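Revised March 3, 2019. This section replaces the loose sheet issued to residents in February.

## Section 4. Setting Up the Dolis Room Heating Control

This section covers the placement, pairing, and first use of the Dolis room heating control in the furnished apartments at Flilulthorpe. It applies to every apartment with electric panel heaters. Apartments on the shared boiler use a different control and should follow Section 5.

The Dolis control has two parts. The room unit is the small, battery-powered box that measures the temperature and carries the display. The receiver is wired to the heater circuit and is mounted inside the hall closet. Residents may move the room unit freely. The receiver must be left where it is.

> **Caution:** The receiver is connected to the building's electrical supply. Do not remove its cover. If the cover is cracked or missing, switch off the heating circuit at the apartment panel and call the maintenance desk.

### 4.1 Choosing a place for the room unit

The room unit should stand or hang in the room that is used most during the day. In nearly all apartments this is the living room. A bedroom may be chosen instead, but the other rooms will then follow the bedroom temperature.

1. Choose a spot at about chest height on an inside wall, or on a shelf of similar height.
2. Keep the unit out of direct sunlight. Check the spot in the morning and again in the afternoon.
3. Keep the unit away from lamps, televisions, and kitchen appliances.
4. Leave open space on all sides. A unit placed behind a curtain or low down behind seating will read the still air around it and switch the heat off too early.
5. Live with the chosen spot for a day or two before fixing the wall bracket.

In a living room of over 300 square feet, place the unit nearer to the seating area than to the windows. Large rooms warm unevenly, and the reading should come from the part where people sit. 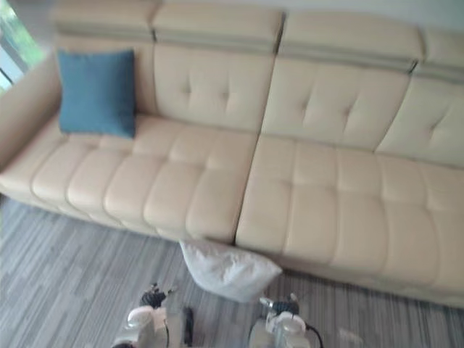

Yayra Kpodo writes that her room unit stood on the windowsill all winter and that the heaters ran through most of the night. She moved it to the bookcase by the inside wall and asks whether the schedule has to be entered again after a move. It does not. The schedule is stored in the room unit and goes wherever the unit goes.

### 4.2 Fitting the batteries

The room unit uses the batteries supplied in the welcome pack. Replacements are available from the maintenance desk at no charge.

1. Hold the unit with the display facing you and slide the back plate down.
2. Remove the paper strip from the battery bay, if there is one.
3. Insert the batteries as marked. Do not mix old and new batteries.
4. Slide the back plate up until it clicks.
5. Wait for the display to show the room temperature. This may take a minute.

**Note:** If the display stays blank, take the batteries out, press any button to clear the unit, and insert them again.

Rechargeable batteries are not recommended. They fade sooner than the battery symbol suggests, and the unit may drop its link to the receiver without warning.

### 4.3 Pairing the room unit with the receiver

Pairing is normally done before an apartment is handed over. It must be repeated if the receiver has been replaced, or if the display shows the word LINK and a dash.

1. Bring the room unit into the hall and stand within arm's reach of the closet.
2. Open the closet door. The green light on the receiver should be steady.
3. Press and hold the round button on the front of the receiver until the light begins to flash.
4. On the room unit, press and hold the up and down buttons together until LINK appears.
5. Release both buttons. When the light on the receiver is steady again, the two parts are paired.
6. Carry the room unit back to its place and confirm that the word LINK has cleared.

Only one room unit may be paired with a receiver at a time. A second unit will replace the first, and the first will continue to show a temperature although it no longer controls anything. Residents who have inherited a spare unit from an earlier tenancy should return it to the desk.

If pairing fails more than once, note the color of the receiver light before calling. Hubert Ortner keeps the list of light codes at the maintenance desk and can usually settle the matter by telephone.
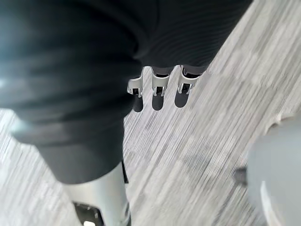
*Figure 2. Dark gray fabric with fine ribbing, close view.*

### 4.4 Setting the clock and the daily schedule

The clock must be set before a schedule can be entered. The unit does not adjust itself for daylight saving time — residents must change the hour by hand in spring and fall.

1. Press MENU until the clock symbol flashes.
2. Use the up and down buttons to set the hour, then press OK.
3. Set the minutes in the same way.
4. Choose the day of the week and press OK to finish.

The schedule divides each day into 4 periods, named Wake, Day, Evening, and Night on the display. Each period has a start time and a temperature. The unit is delivered with a standard schedule, which many residents keep.

To change a period:

1. Press MENU until the word PLAN appears.
2. Use the arrows to choose the period, then press OK.
3. Set the start time and press OK.
4. Set the temperature and press OK.
5. Repeat for any other period, or press MENU to leave.

A period cannot begin before the one ahead of it. If the unit refuses a start time, check the period before it.

**Note:** Panel heaters need time to warm a cold room. Set the Wake period to begin a little before you get up, and adjust it over the first week. In a corner apartment the lead time may need to be longer.

Changes made with the up and down buttons outside the menu are temporary. They last until the next period begins. A small hand symbol is shown on the display while a temporary setting is in force.

### 4.5 Leaving the apartment empty

The heating should not be switched off at the panel during cold weather, even for a short absence. Use the Away setting instead. It holds the apartment at 43 degrees Fahrenheit, enough to protect the pipes behind the kitchen and bathroom walls.

1. Press and hold OK until the suitcase symbol appears.
2. Set the number of days, or leave the display at its dashes to hold the setting until you return.
3. Press OK to confirm.

Close the inside doors only if each room has its own heater. In the smaller layouts the bathroom depends on heat from the hall, and its door must be left open.
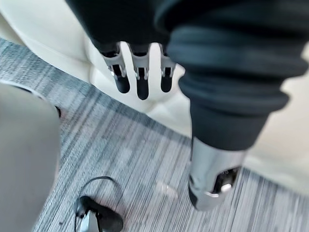 Residents returning in the evening should allow for a slow start. An apartment that has stood at the Away temperature may take up to 12 hours to feel comfortable again, as the walls and furniture warm more slowly than the air. Turning the control to its highest setting does not shorten this time. It only causes the rooms to overheat later.

> **Caution:** Do not use portable gas or kerosene heaters to warm the apartment. They are not permitted in any part of the building.

Portable electric heaters may be used with written permission. Requests go to Nhyira Mensah at the Quansah office and should state the apartment number and the rating printed on the heater. Never stand a portable heater close to the room unit.

### 4.6 Care and cleaning

Wipe the room unit with a dry, soft cloth. Do not use sprays or polish on the display. The panel heaters may be wiped with a damp cloth once they are switched off and cool, and they must be kept clear of bedding, drying clothes, and loose papers at all times.

Dust that has gathered inside a heater over the summer may give off a faint smell when the heat first comes on. Open a window for a short while. If the smell is strong, or if there is smoke, switch off the heating circuit at the panel, leave the apartment, and call the emergency number on the inside of the front door.

### 4.7 Reporting a fault

Please have the following ready when you call:

- the apartment number
- the word or symbol on the room unit display
- the color of the receiver light, and whether it is steady or flashing
- whether all the heaters are affected or only one

A single cold heater is rarely a fault in the control. Check the switch on the side of the heater first, as it is easily knocked during cleaning. Faults in the heaters themselves are handled by Groro under the building contract, and the desk will arrange the visit. Residents need not be at home for it, provided that the consent form at the back of this guide has been signed.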